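Date: Saturday, August 8, 2026
Subject: Re: Re: Frame filtering before training, results from the Jikine runs

Malachy Mac an tSaoi wrote:

> I read the short note on the wiki and I have some trouble with it. You say that dropping frames helped, but the note gives one success number for each policy and no word on which frames were dropped or by what rule. If the rule was tuned on the same tasks you tested on, the gain doesn't mean much.
>
> Second point. We tried something close to this at Cronin in June, with a blur threshold, and got nothing out of it. The policy trained on the filtered set was a little worse at the start of each reach. I put that down to losing the approach, where the hand moves fastest and the blur is worst. Did you see the same?
>
> Third, can you say what the background looks like in your recordings? Ours were all made against a bare wall and I suspect this matters more than either of us has written down.
>
> Malachy

Hi Malachy, hi all,

Fair points. The wiki note was written for the Monday call and should have had more in it. I'll go through what we did in order and then come back to your three questions.

The data is block pick and place, recorded with the hand-held gripper. We have 200 demonstrations in the training set. Another 30 were set aside before any filtering and never touched again until the end. The policy is the Dila baseline with no changes: wrist image in, gripper pose and opening out, same image size, same training length. I ran every variant from the same starting weights.

The filter doesn't look at blur. It looks at whether the gripper's own parts explain most of what changed between two frames. We mask the body and the pads, estimate motion in the rest of the image, and compare that with the motion the tracker reports for the tool. If the two disagree for long enough, the stretch is cut from the demonstration. In practice it catches two kinds of footage. One is tracker drift, where the image says the hand is still and the tracker says it's moving. The other is when something else in view moves a lot, such as a person crossing close to the camera, and the image motion stops telling you much about the hand.

The second kind is the reason I started on this. Our recordings are made in the open office, during normal hours, with people at the desks and walking through. The tool gets carried at all sorts of angles between demonstrations, and the wide view takes in most of the room, ceiling lights included.

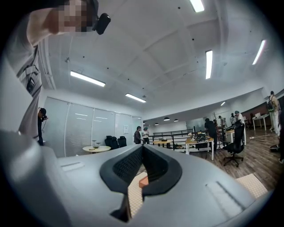 *View over the gripper body toward the open office. The orange block is at the upper edge of the beige pad inside the notch.*

A frame like that has very little in it for the policy. The block is small and the task surface isn't what fills the view. It also has a great deal that can move on its own. If such frames are left in at the start or end of a demonstration, the policy is asked to predict a pose change from a picture that is mostly ceiling, desks and people. Our old cutting script trimmed by gripper opening only, and it left plenty of these in.

So there are three variants:

- **Full.** All 200 demonstrations, trimmed by the old script.
- **Random cut.** The same amount of footage removed as in the filtered set, picked at random in stretches of matching length.
- **Filtered.** Cut by the motion disagreement rule.

The random cut was missing from the wiki note and I should have put it in. Without it you can't tell whether the rule matters or whether shorter demonstrations are simply easier to fit.

Each policy got 50 trials on the arm, with block positions drawn from one list so that all three saw the same starts. Full and random cut came out too close to call. Filtered finished 5 more trials than full. With 50 trials that is a small gap and I wouldn't build a paper on it. What I trust more is the kind of failure that went away. With the full set, the arm would sometimes drift up and off to the side before starting its reach. I went through the trial videos for all three policies and marked each failure by hand. The sideways drift shows up under full and under random cut, and I found no case of it under filtered. The remaining failures are ordinary ones: the pads close early, or the block gets nudged away.

Now your questions.

**Was the rule tuned on the test tasks?** The threshold was set on recordings from Oltwood, which use a different object and a different table. I picked it by looking at what it cut and asking whether I'd have cut the same by hand. I didn't look at trial results while doing that. The length setting, meaning how long the two motions must disagree before we cut, was changed once after a first round of trials. That round isn't in the results above, but I can't call the setting fully clean. I'll rerun with the Oltwood value for both and post whatever comes out.

**Does it hurt the approach?** I don't see it. Your reading of the blur threshold sounds right to me. A fast approach is blurry, but the image and the tracker still agree about it, so our rule leaves it alone. I plotted where in each demonstration the cuts fall. Most are at the two ends, and a smaller group sits right after release, when the person recording lifts the tool and turns it away from the table. Hardly any fall in the reach. If you still have the June recordings, I'd like to run our rule on them and compare the cut positions with yours. It only needs the video and the tracker log.

**Background.** I agree that it matters and I think it explains part of the difference. Against a bare wall there's nothing moving to confuse the estimate, so only the drift cases are left for the rule to find. There's also less texture for the motion estimate to hold on to, and it may turn noisy and cut good footage. I'd want to check that before anyone at Cronin uses the filter on the wall recordings. My guess is that the threshold has to go up when the masked image has few trackable points, but I have no data on it.

A few things I know are weak:

1. One object type in the trials. Everything was block pick and place.
2. One person did the hand marking of failures, and that was me. I knew which policy I was watching. If someone is willing to mark the videos blind, I'll rename the files and send them over.
3. The mask is fixed. It was drawn once for this gripper body. If the camera mount shifts, the edge of the housing leaks into the motion estimate and the rule gets stricter without telling you. I had to throw out one session for this - the mount screw was loose and I only noticed from the cut plot.
4. Held-out loss is not much use for comparing these. It drops a lot on the filtered held-out set and barely moves on the unfiltered one, which is what you'd expect if the rule removes frames that can't be predicted anyway. I report it in the log but wouldn't read anything into it.

The code is on the Jikine branch under `filter/motion_check`. The defaults are the ones used for the runs above. There's a `--dry-run` flag that writes the cut positions to a text file and leaves the recordings alone. Please use that first on anything you care about - the normal mode overwrites the index.

On the point you raised on the call about weighting frames instead of cutting them: I haven't tried it. It would be easy to do, as the disagreement score is already stored for every frame. If the rerun with the Oltwood settings holds up, I'll do that next, with the same list of block positions so the numbers can be set side by side.

I'll replace the wiki note with a longer version of this mail once the rerun is in. If anybody objects to the failure categories, please say so before then, as I'd rather change them before the next batch is marked than after.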